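4.2 Session structure and player retention in co-operative modifications

The second part of the study considered how the length and shape of a play session affected whether players returned to a co-operative modification after their first evening with it. Server logs were gathered for two modifications, Drimville and Lutitz, both of which are built on the same base game and are free to download. Drimville is played in short rounds with a fixed end. Lutitz is a continuous campaign in which a group may stop at any point and resume from the last safe house.

The logs covered 937 sessions played by 133 registered players. Sessions in which only one player was present were kept in the logs but left out of the analysis, as were sessions run by the modification teams for testing. A session was taken to begin when the second player joined and to end when fewer than two remained. This rule is simple, but it has one known fault: a group that loses its connection and rejoins is recorded as having played twice. The pairs of sessions affected were joined by hand where the same players returned to the same map within five minutes.

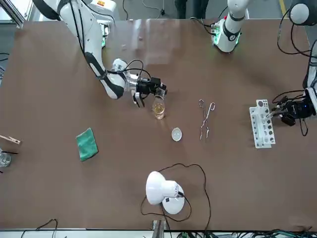 Ezekiel Zamora
Research Fellow, Co-operative Play Group

Players of Lutitz stayed longer in each session, as expected, but were less likely to come back when one member of their original group was absent. In interviews, several described a feeling that the campaign belonged to the group that had started it, and that going on without a member would be unfair. Players of Drimville showed no such reluctance. A missing player was replaced by whoever happened to be on the server, and the round began as usual.

Class choice also played a part. Both modifications ask each player to select a class before entering the map, and both allow the choice to be changed later. In Lutitz, changes were rare after the opening chapter. Interviewees who had taken the medic class spoke of a duty to remain in it, even where they would have preferred another. Gebremichael (Section 2) reports a similar pattern in larger servers and attributes it to the cost of learning a new set of tools in the middle of a campaign. The present interviews suggest a social cost as well – a player who gives up the medic class leaves a task that someone else must take on.

A further 43 players completed a written questionnaire but did not agree to the use of their logs. Their answers are reported separately in Section 4.3 and have not been combined with the figures given here. The questionnaire included an open question on voice chat, which drew longer replies than any other item. Most of those who wrote at length preferred text when playing with strangers and voice when playing with friends.

Two maps deserve separate mention. Taipe, a Drimville map with a single narrow bridge, was abandoned before the end of the round more often than any other. Flisberg, which uses the same rules but offers three routes to the final gate, was seldom abandoned. Wubit Gebremichael, who reviewed the coding of both maps, noted that defeated players on Taipe must wait for the whole group to fall before they may rejoin, while those on Flisberg return at the next checkpoint. The effect of the map layout cannot therefore be separated from that of the waiting time, and a revised version of Taipe with checkpoints would be needed to test the two apart.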